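About Roken

4 min read

Roken gathers the examples from which robot arms learn. We are based in Kirnthorpe, where we occupy two floors of a former seed merchant's building, and we supply recorded demonstrations to manufacturers, universities and hospitals that wish to teach a machine a task instead of programming it line by line.

The company was founded to serve one customer, a packaging firm whose arm could lift a carton perfectly well until the carton was moved by a hand's width. The fault lay in the examples. Each of them had been recorded with the carton in the same place. Our first contract was to record the task again with the carton placed differently every time, and that remains the basis of our work.

What we do

A demonstration is a single attempt at a single task, carried out by a trained operator who guides the arm from start to finish. Everything the arm senses during the attempt is stored alongside the movements the operator made. Our library at present holds 1,729 demonstrations of table-top tasks that have passed inspection. A further 1,139 have been recorded and are awaiting review.

We record in two settings. The first is the workshop, where operators guide full-sized arms over ordinary tables. The second is Tello, our simulator, in which the same controls drive a rendered arm over a rendered table. Tello allows us to alter the light, the surface and the starting positions between one attempt and the next, and to repeat an arrangement exactly when a customer asks for it. Examples from the two settings are labelled separately and are never mixed without the customer's written agreement.

Much of the work in Tello concerns small objects. A die on a broad wooden table takes up very little of what the arm's camera sees, and the arm's own shadow may lie across a good part of the surface. A learning system has to meet such conditions many times over before it can be relied upon to treat a shadow as a shadow. 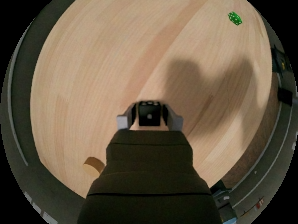 Griltellow, a customer since our second year, wrote in its last review that the failed attempts had proved as useful to its engineers as the successful ones, and asked that we stop removing them. We have adopted this as general practice. Failed attempts are now kept, marked as such, and supplied to any customer who requests them.

How we check our work

Every demonstration is watched in full by a reviewer who did not record it. The reviewer confirms that the written instruction matches what was done, that the recording is complete, and that the operator did not pause for so long that the arm would learn to hesitate. Where two reviewers disagree, the attempt is recorded again. Results are sent to customers each Friday - the rejected attempts are listed with the reason for each.

Our written instructions are plain by design. Operators are asked to use the words they would use to a colleague at the next bench, and different operators are encouraged to describe the same task differently.

Our people

Roken employs 81 staff, most of them operators and reviewers. No previous experience with robots is required. Former dental technicians, crane drivers and piano tuners have all done well with us. New operators spend their first weeks in Tello before moving to the workshop, and all operators rest away from the controls after each hour of recording.

Working with us

Enquiries are welcome from organisations of any size. We ask for a short account of the task, the type of arm to be used and the conditions in which it will work. A trial set of demonstrations is prepared before any longer agreement is signed - customers keep the trial set whether or not they proceed. Visits to the Kirnthorpe workshop can be arranged through our main office.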